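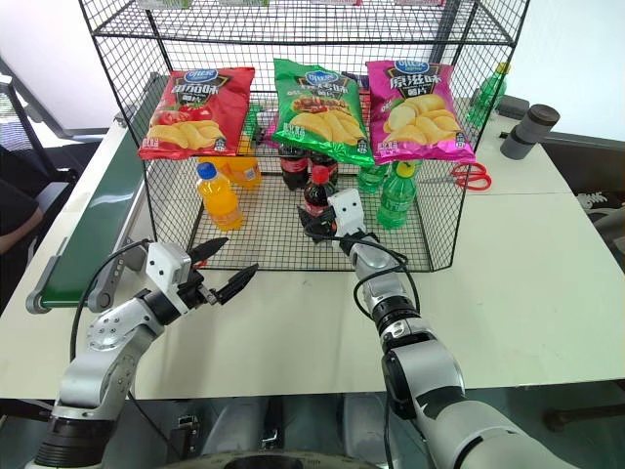 Gestotdale Small Rack Notes, version 2

A data card for people who want to know where the crisps were.

What it is

Gestotdale is a collection of 878 written notes on how small wire racks were stocked. Each note says what was on which level, left to right, as plainly as the writer could manage. The racks are the black mesh sort that stand on a tabletop and hold a modest amount of snacks and drinks. If you were hoping for supermarkets, there are larger and better funded collections, and we wish you well with them.

The notes were begun in Sturnano and continued at Costgate, where the tea is worse but the tables are level. Toprak is the name of the checking script that reads the notes and complains about them. It has a good eye for spelling and no sense of proportion.

How the shelves are named

We use lower, middle and upper. An earlier scheme numbered the levels, and half of us counted from the top. Version 1 still contains the results, and we'd ask you not to use it for anything you care about.

Lower: the level near the table. Drinks, as a rule, because bottles are tall and heavy and somebody has to lift them.
Middle: bags of crisps, upright, side by side, fronts outward.
Upper: small packets and whatever wouldn't go anywhere else.

Left and right are always those of the person facing the front. Notes written from behind the rack have been turned round where we caught them.

How a note reads

Notes are one line per level, with commas between items. For the rack at the head of this file, the middle line would be:

middle: crisps red, crisps green, crisps pink

The lower line begins with the orange drink on the left, has cola in the centre and ends with the green soda on the right. Bottles standing behind other bottles are written after the one in front, with the word "behind". It's a dull word and it has saved us a great deal of arguing.

Crisps are called by the colour of the bag. We know bags have flavours. We tried flavours for a while, and found that two careful people could read the same picture of a crisp with something on top and come away with entirely different dinners. Colour it is. The red one is allowed "tomato" in the remarks column if the writer feels strongly.

Files

notes.txt holds all the notes, one blank line between each.
remarks.txt holds anything a writer wanted to get off their chest.
words.txt is the list of permitted item names. "Pop", "fizzy" and "the green stuff" were all proposed and turned down. "Green soda" got in.
changes.txt is the history, kept up properly since August and patchily before.

Strays

A stray is anything in or near the rack that isn't stock, or stock that has wandered off its level. There are 314 notes with at least one. We didn't set out to collect strays, but they've ended up the most used part of the whole thing, mainly by people writing tidying checklists.

Strays go on a last line of their own, with the nearest part of the rack named:

stray: scissors, on table, right side

We leave them where they are when writing the note. Putting the scissors away first makes for a nicer rack and a useless record.

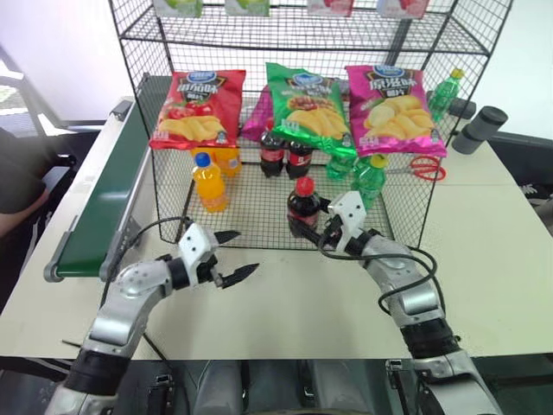
Costgate, 18 Oct 2026

Changes in this version. Red-handled scissors on the table beside the mesh now count as a stray whichever way the blades point (left, towards the bottles, in the case that started the discussion). Before this they were a stray only if they touched the rack, a rule that made sense to whoever wrote it.

A green soda bottle up at the top corner is now entered twice: once under upper, and once as a stray, if its fellows are down below. Toprak used to refuse this as a duplicate bottle. It has been spoken to.

A bag tucked behind the others gets the word "behind" and its colour, even when only a shiny edge of purple is showing between the red and the green. Please don't guess what else is on it. The same goes for packets on the upper level that can't be seen whole: "pale green" is a perfectly good entry, and so is "pink and white". Seven old notes had brand names invented for such packets and have been put right.

Known faults

The mesh is fine and things are seen through it, so bottles at the back are under-reported. There is roughly nothing we can do about this short of a different rack.

The middle level is tidier than the others throughout. Crisps bags look well in a row and writers seem to enjoy noting them; the lower level gets the same writers ten minutes later – and it shows.

"Orange drink" covers everything orange. We are at peace with it.

Using it

Free for any purpose, with the name Gestotdale and the version given somewhere a reader might find it. Corrections are welcome as plain text, one note at a time, with the level named in words. Corrections with numbered levels will be sent back.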